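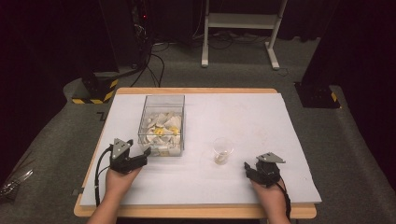 Stekidine Table Oil, Clear Satin

Home > Finishes > Oils and waxes > Interior

Sizes: half pint, pint, quart
Maker: Codby
Sheen: satin (the maker says "soft matte," we disagree)
For: interior bare wood, tabletops, shelves, stools
Not for: decks, varnished or painted wood, cutting boards, floors

We stock very few finishes and we were slow to take this one on. The can promises a surface that "repels everything life can pour on it," and we have read that sentence, or one very like it, on the lids of products that turned white under the first coffee mug. So please read the notes below before you order. If you only want the short version: it's a decent, easy oil for a table that gets ordinary use, it costs more than it should, and it will not make your table waterproof.

What's in it

A drying oil, a hard wax and a solvent, plus driers. That's the whole recipe as far as the safety sheet goes, and it's the recipe of most oils on this shelf. Codby calls the mixture a "penetrating wood nutrition system." Wood on a table is dead and doesn't eat. What the oil does is soak a short way into the surface, harden there, and leave a thin skin of wax that you can feel with a fingernail if you put on too much.

The maker's sheet mentions a "natural citrus carrier." It does smell of oranges for the first hour. It's still a solvent, so open the windows and keep it away from the pilot light.

Color

"Clear" on a finish label means no pigment has been added. Every oil we've ever tried changes the color of the wood and Stekidine is no exception. Pale maple goes the color of weak tea. Ash warms up a little. Cherry gets darker right away and then goes on getting darker, which it would have done without your help. Walnut looks very good, as it does with nearly anything on it, including salad oil, so please don't judge a finish by a walnut sample.

If you want pale wood to stay pale, look at the white-tinted version or use a water-based finish. We sell neither, and we'd sooner lose the sale than take back an open can.

Always test on the underside of the same table. A scrap from the lumberyard is a different board and may well tell you something different.

Coverage

The label claims 80 square feet to the pint, per coat. On hard maple sanded fine we came close to that. On open-grained oak we got noticeably less, and on an old pine top that had been stripped with chemicals the first coat vanished as fast as we could wipe it on. Buy for the thirsty case if your table is old. The quart is better value, but an opened can skins over, and a half-full quart in a warm garage will be jelly before you need it again.

How to put it on

Strip any old varnish completely. Oil can't get through varnish, and what you'll have is a sticky table that collects cat hair.

Sand to a medium-fine grit. The Codby leaflet suggests going much finer, up to a grit we'd use on a car. We tried both on the same board and the finer half took less oil and showed water rings sooner. It did feel nicer for a week.

Vacuum, then wipe with a barely damp cloth. Stir the can, and don't shake it.

Wipe on a thin coat with a lint-free rag, going with the grain. Wait 10 minutes. Then wipe it all off, harder than feels right. Everybody leaves too much on. If the surface still looks wet after you've wiped, it has too much oil on it.

Leave overnight and do it again. Two coats are enough for most tables. The leaflet recommends four, and the leaflet was written by the people who sell the oil.

Lay used rags flat outdoors to dry, or drop them in a bucket of water. Oily rags left in a heap can heat up and catch fire by themselves. This is the one warning on the can that we'd print larger.

Drying

"Ready for use tonight," says the front. The back of the same can says to keep water off for a week and heavy objects off for two. Believe the back. In a cold or damp room, allow more than that. A finish that dents under a fruit bowl on day three has not failed, it just isn't hard yet.

The numbers on the box

Codby quotes 4000 "wipe cycles" with no visible loss of finish. We asked what a wipe cycle was. Parvathi Kamath, who answered for them very politely, told us it is one pass of a dry cotton pad under light pressure. We don't know anyone who cleans a dinner table with a dry cotton pad. With a wet sponge and dish soap, which is how tables get cleaned at our place, the sheen over the busiest spot had gone dull by the end of our test. It came back with a fresh thin coat, and that took less than half an hour, so we're not complaining about the oil. We're complaining about the number.

There's also a scratch figure, quoted without any method at all. We asked about that one as well and are still waiting.

Our own test was nothing grand. Verna Wojcik finished one end of the shop lunch table with Stekidine and the other end with Murthy Interior Oil, which we've carried for years. People ate at it for 104 days. Vinegar, hot sauce, wet glasses, a leaking pen. At the end the two halves looked alike to everyone except Verna, who thought the Stekidine side had held up a little better against standing water and a little worse against heat. Hot dishes left marks on both. Use a trivet.

Is it food safe?

Once cured, most oil finishes are considered fine for incidental contact, such as a cracker on the table. We would not put this on a cutting board or inside a salad bowl, whatever the leaflet's photograph of a salad bowl is meant to suggest. Plain mineral oil is cheaper and does that job.

Looking after it

Wipe spills when you see them. Wash with mild soap and hardly any water. Skip the silicone sprays, which give you a shine for an afternoon and then keep the next coat of oil from sticking. Codby sells a matching "revive" cleaner. We looked at the ingredients and decided not to carry it.

If you use the table for messy work, cover it. A board, an old sheet, a piece of oilcloth, whatever you have. No wipe-on finish is going to save you from plaster or epoxy. Take the cover off from time to time – wood left half covered for months in a sunny room will color unevenly, and oil doesn't stop that.

What customers have said

"Went on easy, smelled nice, table looks like a table. I had expected more from the price." – Alfredo Padilla

"I followed the can and did four coats. It stayed tacky for ages. Called the shop and they had me rub it back with a gray pad and a bit of fresh oil, and now it's fine. I wish I'd read this page first." – Kavitha Thampi

"No better than the Murthy as far as I can see. Wipes on more evenly, I'll give it that." – Alžběta Zeman

Should you buy this or the other one?

If you already own a can of Murthy, finish it. If you're starting from bare wood and have never oiled a table, Stekidine is slightly more forgiving, as it stays workable longer before it grabs. Flurnen also makes a two-part oil that cures much faster and resists water better than either. It's expensive, the mixed portion has to be used up the same day, and mistakes are hard to fix. We order it in on request only.

Returns and shipping

Unopened cans can come back within the month. Opened cans can't. Ground shipping only, no air, no exceptions. In freezing weather we may hold your order for a few days and will write to you if we do.

Label changed April 2019: the new cans say "Improved." We asked what had been improved and were told the lid. It does open more easily.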